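Lollivora opens its doors in Suris with a new home for sweet making and an open invitation to the neighbours

27 September 2019

SURIS – After a long summer of painting, plumbing and a good deal of tea, the family sweet maker Lollivora is delighted to announce that its new kitchen and shop on Katona Street is open to the public. The move brings boiling, wrapping and selling under one roof for the first time since the business began, and everyone who has ever bought a bag of its barley sugar on the market square is warmly invited to come and see the new place.

Lollivora was started by Ernő Veres in a rented back kitchen in Nimska, with one copper pan and a recipe for honey and aniseed drops that he had from his aunt. For years the sweets were cooked in Nimska, driven over to Suris to be wrapped, and then driven out again to the markets, which made for early mornings and more than one sticky van. The new premises, a former seed merchant's, have put an end to all that driving.

"I used to know every pothole between Nimska and Suris by name," said Ernő Veres, who still comes in most mornings to look over the first batch. "I won't miss them. What I'm looking forward to is hearing people choose their sweets while I'm stirring the next lot, because in the old place I only ever heard the radio."

The kitchen can now turn out 3000 wrapped sweets in a working day, and the shop stocks 78 kinds, among them the honey and aniseed drops, blackcurrant pastilles, salted toffee and a pear fudge that Veronika Dudás, head of the kitchen, has been fussing over since the spring. She is very proud of it, and would like it to be known that the pears come from orchards just outside the town and are cooked down on the day they arrive. The autumn selection, with plum, quince and walnut, goes on sale alongside it and will stay on the shelves for as long as the fruit holds out.

Visitors will also find a long counter by the front window, a small reading corner with old confectionery books (please do handle them, that is what they are for) and a wall of tins lent by customers. There are over 70 tins on the wall so far, some of them very battered indeed, and the shop would gladly find room for more. 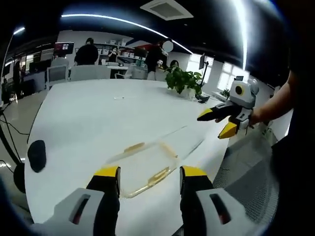 Classes and tastings

From this autumn Lollivora will be running evening classes for grown-ups and Saturday-style morning sessions in the school holidays for children aged eight and up. The first course runs for four evenings and is taught by Toshio Kuroda, who joined the firm after many years as a pastry cook and who has a gift for making boiling sugar seem much less frightening than it is. Beginners are very welcome, aprons are lent free of charge, and everybody takes home what they make.

"People think they need a thermometer and nerves of steel," said Toshio Kuroda. "The thermometer helps. For the rest, you only need to stay by the pan and not answer the telephone."

Free tastings will be held in the shop on opening weekend, with a pot of something hot for anyone who would like to stop and chat.

Opening hours and contact

The shop is open from ten until six and closed on public holidays. There is a level entrance from the yard, and bicycles can be left along the wall. Places on the classes may be booked at the counter or by telephone.

Press enquiries, tasting samples and requests to visit the kitchen: Torquil Purves, Lollivora, Katona Street, Suris.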